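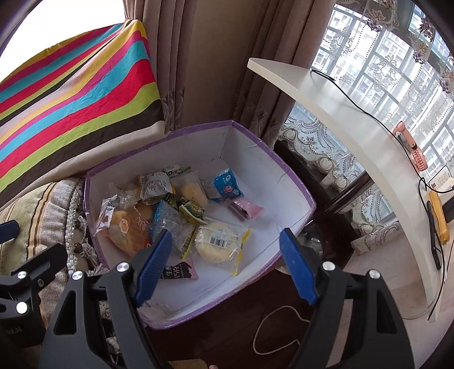
A sponge cake, a pink-and-purple bar and other wrapped bits in one of the boxes

Fri 16 July
By the Panidholm snack box desk

Wanted: people who will eat snack cakes at home and tell me about them

I'm looking for households in and near Zarngate to take part in the next round of the Panidholm snack box. If you've ever stood in front of a corner store shelf wondering which of the little cakes is any good, you're the person I want. If you have kids who will tell you exactly what is wrong with a cookie, even better!

For anybody who hasn't run into us before, Panidholm is a small newsletter about packaged snacks. I write most of it. It goes out to 2000 readers, a lot of whom joined in June after I wrote far too many words on sponge cake in pouches. Readers kept asking why the reviews were all one person's opinion (mine, and I have a sweet tooth the size of a bus), so now we send boxes out and print what other people think. The first round went pretty well. A few boxes got eaten by roommates before any notes were taken, and one tester moved to Bolivia halfway through and very kindly sent her notes from there. I got enough back to fill a whole issue.

What you'd be doing

You get an open-top cardboard box with a mix of single-wrapped snacks in it. You put it somewhere in your home where people sit. Over two weeks you and whoever you live with eat your way through it, and you write down what you thought. After that we have a phone call, usually half an hour, sometimes longer if we get going about fillings.

Every box is mixed. I put in round cakes, a few bars, small packets, stick-shaped things, and usually one or two items I can't read the label on and am hoping you can. I don't sort them. I tried it with dividers once and people went straight to the section they already liked and left everything else alone, so it all goes in one heap now and you dig.

The notes

I need a short note on each snack you open. Full sentences are nice but I'll take "dry, tastes like the wrapper, kid loved it." Please save the wrapper or copy the name off it, because "the yellow one" describes a lot of cakes. Things I like to know:

Was it easy to open, or did you need scissors?
Did you finish it?
Would you pick it over what you normally buy?
Who ate it, and what time of day was it?

All together your notes should come to 700 words or so by the end of the two weeks. You can type them, write them by hand and mail them in, or leave them as voice messages. I have listened to voice messages with a mouth full of cake in them. They're some of my favorites.

Where the box lives

I care about this more than you'd expect. The last group told me that where they put the box changed how fast it went down and which snacks went first. A box in the kitchen gets ignored because the kitchen already has food in it. Put the same box next to the couch and it's half gone by the weekend. So I'm asking testers this time to keep it in the room where they spend the evening, next to a chair arm, on a low table, on the floor by the window, wherever a hand can get to it without anybody standing up. 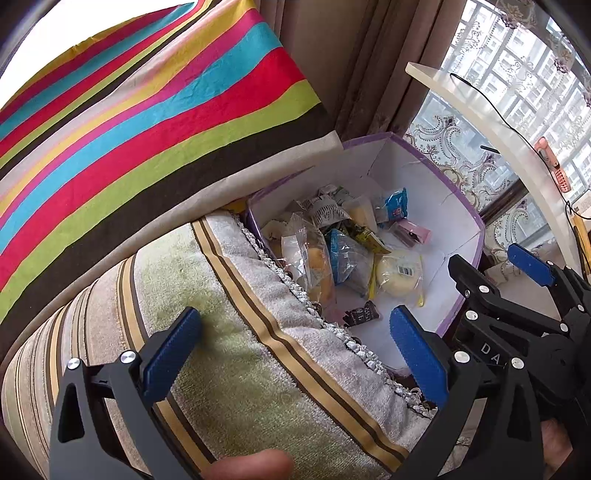
You don't have to tidy up for us. Leave the blanket on the couch, leave the chargers where they are. I'd like to hear about the room the way it is on a normal night. If the box gets moved during the two weeks, write down where it went and who moved it. One family last time moved theirs up a shelf every couple of days until only the tallest person could reach it, and that told me plenty about the snacks.

Two things I do ask. Keep it out of strong sun, because the ones with a coating get sticky and then everybody marks them down. And keep it out of reach of dogs and of very small children. There are small wrappers in there and some of the ingredients are bad news for a dog.

Who can sign up

You need to be 18 or older to sign up, but anybody in the home can taste with your okay. You need to live in Zarngate or out along the Rana bus line, because I drop the boxes off myself and my car is not what it was. Apartments are fine, shared houses are fine, living alone is very much fine (I'd love more people who live alone, we only had two and they were the best note-takers of the bunch).

Please don't sign up if anybody in the home has a serious allergy to nuts, milk, eggs, wheat or soy. Almost everything in the boxes has at least one of those in it, some labels aren't in English, and I can't promise what has touched what. I know that leaves people out and I'm sorry. I'm working on a separate round for the fall with a much shorter list of ingredients, so tell me if you want to hear when it opens.

If you work for a company that makes or sells snacks, this round isn't for you either. Readers ask me about that a lot.

You don't need to be any kind of food expert. You don't need to like sweet things all that much! Somebody who is lukewarm on cake writes a very useful note about cake.

What you get

The snacks, obviously. On top of that it's $40 per household, paid once I have your notes and we've had our call. I pay by check or bank transfer, whichever you like. You also get the issue before everybody else does, and you can choose whether your comments run with your first name, with initials or with nothing. Most people pick initials. If you change your mind after the call, just write to me before the issue goes out and I'll fix it.

If you have to drop out partway, keep the snacks. Send whatever notes you've got and I'll work something out with you on the money.

The packing helper

While I'm at it, I also need one person to help me pack. It's a paid job, four afternoons, and it's not hard, but you do have to be patient. There are more than 1000 snacks stacked in my front room at the moment and every one has to be written on a list before it goes in a box. You'd be checking dates, pulling out anything squashed or split, copying down names, and making sure no household ends up with all the sponge cakes and no bars. It's floor work a lot of the time, so bring a cushion if your knees are like mine. I make coffee. You can eat the squashed ones, as long as the wrapper's still sealed.

For the packing job I'd like somebody with neat handwriting who can read a small printed date without getting mad about it. If you read any language other than English, please say so in your note, I have a whole bag of things waiting on you. Afternoons would be from one to five and we can pick the days together.

How to apply

Send a note to the Panidholm snack box desk through the reply address at the bottom of any newsletter, or drop a card in the box at the Rana stop if you don't do email. Put TESTER or PACKER at the top. For testers, tell me:

who lives in your home (ages are enough, skip the names)
which room the box would go in
the last packaged snack you ate and what was wrong with it

That last one matters the most to me. I had somebody write a full page about a stale wafer and she was in before I got to the end.

I answer everyone, though it can take me a week. Drop-offs start once the packing is done, and I'll text you the evening before yours so you can clear a spot by the couch.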